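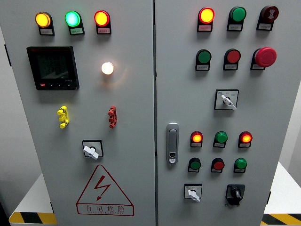

Control cabinet, both doors closed, panel lamps lit.

Workshop notebook, automation section
Entry dated 07/12/2019
Subject: Dratus panel operation kit, review on loan from Rolwood

1. Purpose of the entry
The section has the Dratus kit on loan until the end of the month. Rolwood offers it as a retrofit: a mobile base, one arm, a set of fingertips, and software that lets the unit press buttons and turn switches on an existing cabinet without any change to the wiring. The Berkaseck site has asked whether it would suit the pump house, where the cabinets are old and the owner does not want them opened. This entry records the panel survey and the first bench results. It does not contain a recommendation.

2. Panel survey
The training cabinet was chosen as the test piece because it mixes most of the fittings found at Berkaseck. The labels are in Chinese and the plates are small. The kit software asks for a name for every fitting before it will build a panel map, so the names were taken from the wiring drawings and entered by hand. Colleagues repeating the survey should use the same names, left door first, top row to bottom row.

Points to carry into the map:
The emergency stop on the right door stands well clear of the buttons beside it. The approach path for the red button in the same row must be set from the left or from straight ahead. The default path comes in from the right and is not acceptable.
Several lamps share the red rim and the yellow or orange center. The software groups them as one type. They must be split by position.
The white lever handles on the selector switches are to be entered as levers. The switch at the lower right of the right door has a black knob and needs its own entry.
The round white lamp near the power meter throws a halo on the gray door. The lamp finder draws its outline too large. Exposure was lowered one step and the outline then closed up.
The meter display is to be left out of the map for now. Kuipers, who supply the reading module, list it as a separate license.
The door latch was marked as a no-contact area, as was the warning triangle on the left door.

3. Bench results
Test presses were made on the loose button block on the bench, with no supply connected. The log holds 1,704 presses. Of these, 9 were rejected by the force check and repeated by the software without help. All of the rejected presses were on red buttons, and all fell in the first session, before the fingertip was changed from the hard type to the soft type. It is not yet clear that the fingertip was the cause. The soft fingertip should be run again on the red buttons alone.

Lever turning was tried on a spare switch only. The arm turned the lever to each position but let go early on the return, leaving the lever short of the stop. Rolwood support was informed and has sent a revised grip file. The file has been loaded and has not been tested.

4. Remarks on the product
The manual is clear on setup and thin on recovery. After a stop, the unit asks for the full homing routine, and the operator must stand inside the marked zone to confirm it. The section considers this a poor arrangement and has put the question to the supplier in writing.
Setup of the map took 70 minutes, most of it spent on naming. The quotation covers 3 panel maps. Berkaseck would need more, and the price of extra maps is not stated anywhere in the June price list.

5. Open items
Obtain the price of additional maps from Rolwood.
Test the revised grip file on the spare switch before any lever on the cabinet is touched.
Confirm with the Berkaseck site whether their emergency stops carry guards.
Repeat the lamp survey with the overhead lights off.
Return the hard fingertips to the case. Two are still in the bench drawer.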